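How to Get Stains Off a Concrete Patio Without Believing the Label

Goddale Home Notes
Posted March 9, 2025

Every bottle in the concrete aisle promises a slab that looks newly poured. I have tried a good many of them and I don't believe the promise. Old concrete has color in it that no cleaner will lift, and a lot of what people call dirt is the stone in the mix showing through. Before you spend money, look hard at what you have. Speckles are normal. Brown or tan spots may be worth a try.

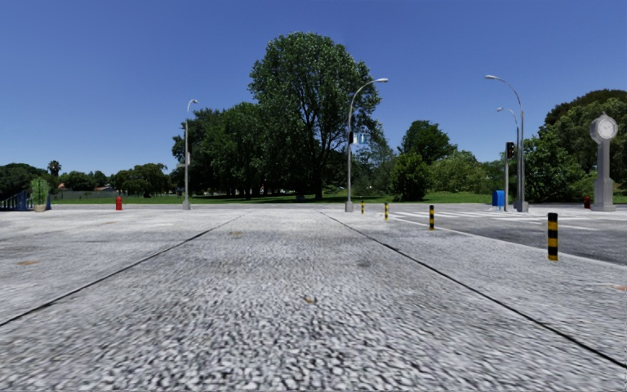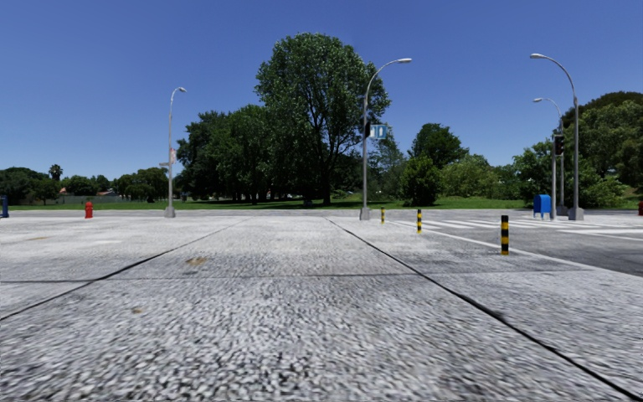
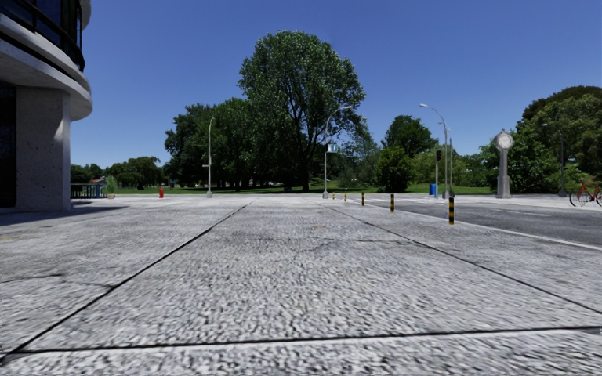
Speckled gray paving with dark joints and brownish stains.

What you need

A stiff nylon brush on a long handle
A bucket and a garden hose
Plain dish soap
A cleaner made for rust, if you have rust
Cat litter, the cheap clay kind
Rubber gloves and eye protection

You'll notice a pressure washer isn't on the list. I'll get to that.

Step 1. Find out what the stain is

Most guides skip this and go straight to scrubbing. Rust is orange to brown and often sits under a chair leg or a planter. Leaf stains are tan or brown and turn up wherever wet leaves sat over the winter. Oil is dark, and water beads on it. Green or black patches in the shade are usually algae or mildew.

If you can't tell, drip a little water on the spot. When it soaks in as fast as it does on the clean part, you probably don't have oil.

Step 2. Test a corner

Pick a place that a pot or a bench will cover later. Put down a small amount of whatever you plan to use, leave it for as long as the label says, rinse, and let it dry overnight. Wet concrete hides everything. I have called a job finished at dusk and found a bleached ring in the morning.

Step 3. Start with soap

Sweep first, and run the broom along the joints where grit collects. Wet the slab, scrub with dish soap and warm water, and rinse toward a bed or a drain that can take it. Do this twice. I'd guess half the special cleaners sold are used on stains that would have come out here.

Leaf stains often fade in the sun by July with no help from anyone, so if that's all you have, you could stop now.

Step 4. Treat what is left

For fresh oil, cover it with cat litter, grind it in with your shoe, leave it overnight and sweep up. Old oil will get lighter, and I have never seen it vanish.

For rust, use a rust cleaner that says it is safe for concrete. Vinegar is the internet's favorite answer. It is an acid, and acid eats the surface, so you may trade an orange spot for a rough pale one. I bought the Stirnar gel at $38 and the Joltow spray at $58, and on my patio I couldn't tell the two patches apart.

For algae, oxygen bleach mixed as the package says works well enough. Never mix it, or any bleach, with another cleaner.

Step 5. Think twice about the pressure washer

It does clean. It can also carve stripes into the surface and blow the filler out of the joints. If you insist, use a wide fan tip, keep the wand moving, and stay well back. The rental place near me wants $50 a day, which buys a lot of dish soap.

Step 6. Sealing, maybe

I was quoted $475 by Ntuli Paving to clean and seal one small patio. A sealer does slow down new stains. It also locks in the ones you missed, can turn slick in the rain, and has to be redone. If you want one, wait until the slab is fully dry and ask for a product that soaks in. I passed, and put felt pads and saucers under the planters.

When to leave it alone

If soap and one proper cleaner haven't shifted a spot, a third product probably won't either. Move a chair over it.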